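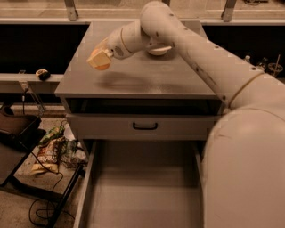 What kind of robot is this, and who is building it?

A single-arm pick-and-place robot that puts small household objects away in a chest of drawers. Five members of the Wukcombe shared workshop are building it in the evenings. The arm was bought used. The software and the gripper fingers are our own work.

Workshop > Member Projects > Drawer Arm > FAQ

Projects Tool List Open Evenings Join Contact

Why drawers?

Bouchra Belhaj wanted a task that was useful at home and hard enough to keep us busy. Picking up a ball is easy. Getting it into a drawer means knowing where the drawer is, how far it is open and how much room the arm has above it. The lowest drawer is the worst of the three problems, as the elbow has to stay high while the wrist reaches down and forward.

What does the arm run on?

An old desktop computer with a Clavia motor controller. The planning code is called Sturel and was written by Hatem Fawzy. It's plain Python with one C library for the joint math. We looked at larger robotics packages and may move to one later, but Sturel is small enough that all of us can read it.

Are the fingers 3D printed?

Yes. They are short blocks with a flat inner face. The first set was narrower and round objects rolled out of the grip. The current set takes roughly four hours to print. We replace them when the inner face gets polished, usually after 200 grips or so.

What objects do you test with?

Balls, small dishes, tape measures, rolls of tape and packets of snacks. Soft packets fail most often. The gripper closes, the packet folds, and the arm lifts nothing. Round things are now fairly reliable.

How many tries has it had?

2,553 logged attempts up to the end of September. An attempt counts from the moment the arm leaves its rest position. We write down the object, the drawer and whether it ended up inside. The log is a spreadsheet and anyone can ask Nouhaila Kabbaj for a copy.

Can it open the drawers too?

Sometimes. Bracket handles work if the fingers go in from above. Pulling straight is the hard part - a few degrees off and the drawer binds. For most sessions we open the drawer by hand and test only the placing.

Is it safe to stand next to?

Stay outside the reach of the arm while the motors are on. Speed is capped at 50 percent whenever people are in the room, and one person keeps a hand on the stop button. Abdelkrim Salem wired the stop circuit separately from the computer, so it works even if the software hangs.

What did it cost?

The arm was the big item and was paid for by the five of us. Everything else came from the parts shelves or from Erraji, the surplus store on the same street. Printed parts cost very little.

Can I come and see it?

Yes, on open evenings from 7 p.m. Non-members are welcome. If you want to try controlling the arm yourself, write to Valdemar Vigfúsdóttir first so that we can set aside a slot. You'll get a short safety talk before you start.

Will you publish the code?

We plan to, once the calibration step is documented. At the moment it depends on a settings file with our own measurements typed into it, and it would send anyone else's arm to the wrong place.

Related pages
Printing gripper fingers: settings and files
Wiring a separate stop circuit
Sturel notes: joint limits
Open evening rules for visitors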